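I've been turning this over since our arm dropped a cup of screws into the lap of Puspita Rondonuwu, and I think I've finally got an opinion worth writing down: a robot that says it's holding something should have to prove it.

Let me back up a little. Our shop builds small fixtures, and for most of this year I've been teaching an arm we call Grisus to take parts off a table and put them into the tray of a black stand. It isn't glamorous work. It's pick up, carry over, put down, go back, and when it goes well it's so boring that you start reading your mail. The control software is Drultard, which I mostly like (I've said nice things about it before and I'll say them again), and the fault I'm complaining about lives right in the middle of it.

The gripper closes. A flag goes up that says the grasp is good, and everything downstream believes the flag. The arm lifts, swings across, opens over the tray, logs a success and comes back for more. Trouble is, the flag goes up when the motor stops moving, and a motor stops moving for all kinds of reasons! A part between the fingers will do it. So will the fingers meeting each other with nothing in between. So will a part pinched by one corner, just hanging there, waiting for the first fast move to let go.

I found this out the dull way, by reading the log. One weekend run had 2486 cycles in it and every single one was marked good. I was pretty pleased with myself until I looked in the bin of leftover parts, and then I went and pulled up the wrist camera.

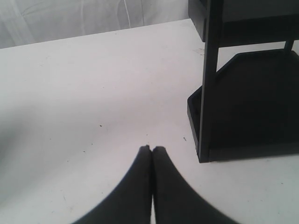 *Wrist camera view: fingertips together, stand on the right.*

If you'd asked me to sort those pictures, I could have done it half asleep. So could my nephew. Fingers closed on each other, bare white table, done. The camera was running the whole time, but Drultard never looked at it, and neither did I, so we share that one.

The empty grabs cost us some time and a bit of pride, and I could live with that. The corner pinches are what bother me. The day of the cup, the arm had one side of the rim and no more, the flag said good, and it took off at full travel speed right past the bench where Puspita was working. She wasn't hurt. She did spend her lunch picking screws out of her cardigan, and she asked me a question I still don't have a decent answer to: why does it go fast when it doesn't know?

I called Ullero, who sold us the package, and they were nice about it. The fellow on the phone said the flag "reports closure," and that confirming a grasp was up to the integrator. Fine, I'm the integrator, I'll take my share. But the screen in front of me says GRASP OK in green letters. It doesn't say CLOSURE REPORTED. If you put the word OK on a screen, people are going to believe you, and the folks who picked that word knew better than I did what was behind it.

Some people in my line of work will tell you extra checks slow everything down. Sure they do. I put in a finger width check first, which was one evening's work. If the fingers close past 8 millimeters, narrower than any part we run, the arm opens up and tries again. Then I added a pause after the lift, 680 milliseconds, with a look through the camera before it's allowed to travel. We lose 12 parts an hour compared with the old numbers, except the old numbers were counting parts that never made it to the tray, so I'm not sure what we're really losing.

The pause hasn't fixed everything. Shiny parts confuse the camera check, and twice now it has refused a perfectly good grab and stood there sulking until I came over. I'd still take that over the other thing. A machine that stops and bugs me is annoying, and I can plan my day around annoying.

Puspita has moved her bench to the far wall, and I don't blame her. I've also put a strip of tape on the floor and cut the travel speed in half on that side until the guard panels come in December. Ullero says the next release will let you rename the flag. I've already changed mine to CLOSED, MAYBE EMPTY, and it barely fits on the button.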